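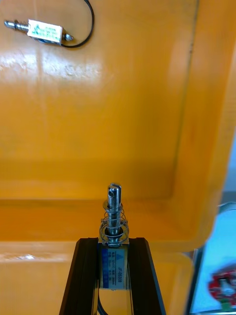

Do we need to redo the risk assessment when only the fingers on a gripper change?

Treat the finger set as part of the machine: if the new fingers alter the gripping force, the reach, the shape of the edges or the parts being handled, the assessment for that cell gets reopened and the relevant lines are rewritten before anyone runs it with a person in the cell. If it is a like-for-like spare from the same drawing, a line in the log is enough.

8 October 2026
Small parts cell, handling rules, second go

Birger asked the question above at the bench this morning and I gave him a worse answer than the one written here, so this is the version to use. The old sheet says "reassess after significant modification" and leaves everyone to decide what significant means. I have crossed that out on the wall copy and will replace it when the rest of this is agreed.

Work today was on the solenoid picking for the Tranari job. JF-0530B type or near enough, small push-pull units, spring on the plunger, lead wires left on. They are awkward for the rules as well as for the gripper, as most of what we have written down assumes a solid block with nothing hanging off it.

Grip rules for parts with leads

Grip on the body only. The plunger moves, so it is not a gripping surface, and neither is the spring.

Lead wire must hang clear of the jaws before they close. If the wire is between a finger and the body, open, back off, start again. Do not try to pull it out with the jaws shut.

No lifting by the lead, ever, including by hand when reloading the tray. Emiliano pointed out we tell the robot this and then do it ourselves.

Labels: light contact is allowed, but check the first part of each batch for scuffing. Salinas sent parts back in February for marked labels and we had nothing in writing to say what we had checked.

Nothing gets energised while it is held in the gripper. Test leads go on at the fixture, after release, with the arm parked. This was a habit and is now a rule.

Force setting

The setting that works for the solid blocks is too high for these. I brought it down in steps on the pendant and we have settled on 11 on the Brirkora controller scale. That is a controller number and not newtons, which needs saying on the sheet because the last person to copy a value across from the other cell assumed they were the same thing. The two cells have different finger lengths, so even the same number does not give the same force at the tip.

Still to do: measure actual force at the tip with the gauge and write it next to the setting. Until that is done, the setting is provisional and the sheet must say provisional in words.

Speed

Reduced speed for all teaching and for any change to a pick position. Full speed only after the whole cycle has been stepped through once with a finger on the enabling switch and once more in continuous running at reduced speed. Birger thinks the second pass is a waste of time when only one point has moved. I disagree. A changed point changes the path on both sides of it, and the path past the tray wall is the one most likely to catch. We left it in.

Tray rules

Trays are located against the stops before the program starts. No nudging a tray during a cycle. If a part is lying badly, stop the cell, wait for the arm to hold position, and go in by the normal route.

The tray is not a shelf. Screwdrivers, spare nuts and tape go back on the trolley. The vision check does not look for tools, only for parts, and will happily plan straight through a screwdriver.

Parts of a different label or shaft type are not to be mixed into a batch without a note on the batch card. The program will try to pick both with the same offsets. For the threaded type the offsets are wrong.

Other boards and loose electronics near the cell are kept outside the arm's working area. I have marked this with tape on the bench. If you need the space, move the tape and tell somebody, and write it here.

Dropped parts

A part dropped from any height goes in the quarantine tub. We had been putting them back if they looked all right. Looking all right says very little about a coil or a bent plunger. Tested parts can come out of the tub again, with initials.

Run log

Ran 83 picks in the afternoon with the new setting. 9 were refused at the vision check and skipped, all for wire lying across the body. 8 of those were picked on the second attempt after restacking the tray by hand with the cell stopped. The other one I took out, as the lead was nicked near the body. It is in the tub.

No drops. One slow pick where the arm waited on the vision check for longer than I liked. I have not found the reason and have not changed anything.

Stopping and starting

Agreed with Emiliano:

The person who stops the cell is the person who restarts it. If they have gone home, the next person walks right round the cell, looks in the tray and at the fingers, and then resets.

The gripper holds its part on a protective stop. It also holds on an emergency stop, as far as the Plimimum manual goes, but I want to see that tried with a scrap part before it goes on the sheet. We should not be writing down what the manual says as if we had seen it.

Never free a held part by pushing the fingers apart by hand. Use the release on the pendant, with the other hand under the part and clear of the jaws.

Changing the fingers

Cell off, locked, key in your pocket. Both fingers changed as a pair. Write the drawing number and the date in the log. Open and close once at low force with nothing in the jaws, and look at whether the tips meet evenly. Then one pick at reduced speed.

If the drawing number is different from the last entry, go back to the top of this page.

Open points

Force gauge measurement at the tip, me.
Emergency stop test with a scrap part, Emiliano and me together.
Wording for the batch card note on mixed types, Birger.
Ask Tranari whether the leads could come tied. It would do away with most of the refusals, though they may want to charge for it.
Replace the wall copy. The crossed-out one stays up until then.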